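Workshop tips from the Bristesis bench: sorting loose hardware

We study how two robot arms learn to sort screws, bolts and nuts, in a project called Cinum. We recorded 795 sorting runs and kept 199 of them for testing. Most of what helped the arms will help a person also. 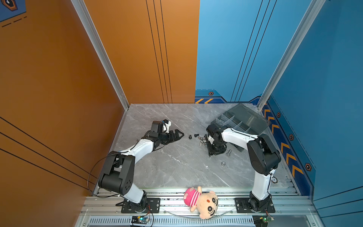
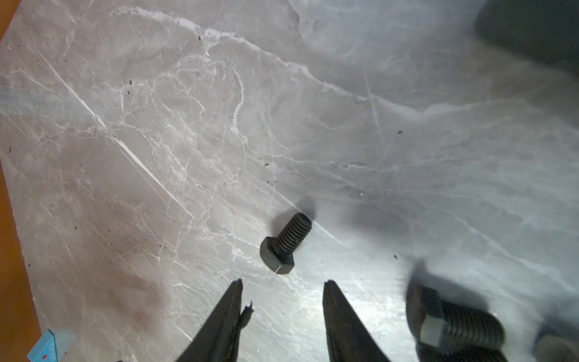
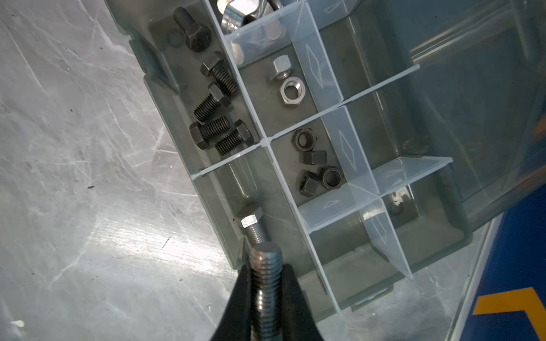
Bolts, nuts and an organizer with dividers, at the two-arm bench.

Open the lid fully before you begin. In our runs a half-closed lid caused more dropped parts than anything else.

Spread the parts so that none touches another. The learned method, Bruvalo, picked single bolts well, but pairs lying together confused it – and tired eyes make the same mistake.

Take a bolt by the shank, near the middle. If you hold only the head, it turns in the fingers.

Do all the black parts first, then the silver ones. Changing between the two slowed the arms in both test rounds.

Wipe the surface between batches. Small specks look like washers to a camera.

Keep 2 compartments free for parts you cannot name yet.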